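Sleeping and Eating Through Perimenopause: Household Tips That Helped Me
by Lizeth Tello

I started this list in June, when I was up at 3 a.m. changing my pillowcase again. Most of it is small stuff you can do around the house.

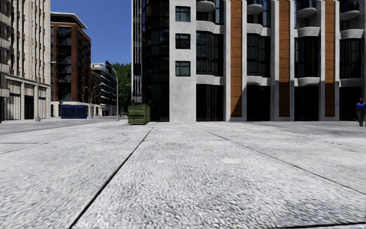
None of it replaces a talk with your doctor, and if your bleeding is heavy or your heart is pounding at night, make that call first.

The bedroom

Use separate covers. My husband and I gave up on one big comforter and now have a twin blanket each. He stays warm and I can kick mine off without waking him up.

Layer thin things. A sheet and two cotton blankets work better for me than one thick one. Check the mattress pad too. Mine had a plastic backing and held heat all night.

Keep a dry set within reach. I put a folded T-shirt and a hand towel on the chair by the bed before I turn in. When I wake up damp I can change in the dark and lie down again. Going to the dresser means turning on a light, and then I'm awake until morning.

Point the fan across the bed, at about knee height. Blowing straight at my face gave me a sore throat.

Washing

Sweat builds up in sheets and nightshirts and plain detergent doesn't always get the smell out. Soak them in the washer for an hour with half a cup of baking soda, then run the normal cycle. Skip fabric softener. It coats the cotton, and the cotton stops soaking anything up.

Wash pillows every couple of months if the label allows it. Do two at a time so the drum stays balanced, and dry them on low. They take longer than you think. Squeeze the middle before you put them back on the bed - if it feels cool, it's still damp.

The kitchen

Hot flashes at the stove are the worst ones for me. I cook early now, before the house heats up, and reheat at dinner. The slow cooker lives on the back porch in summer, on a solid table near the outlet and well out of the rain.

Keep a damp washcloth in a zip bag in the refrigerator door. Back of the neck, one minute. Rinse it and swap it for a clean one daily.

Watch what sets you off. I wrote down what I ate for 19 days on the back of an old calendar. Red wine was no surprise, but canned chili was. Your list may be different. Coffee turned out to be fine for me before noon and bad after.

For the person you live with

Ask before you touch the thermostat. Learn where the spare sheets are kept. If she goes out to stand on the steps in her socks, let her stand there, and have some cold water ready when she comes in.

Next I'll write up what I've tried for dry skin, including the oatmeal soak that clogged our tub drain. Use a cloth bag for that one.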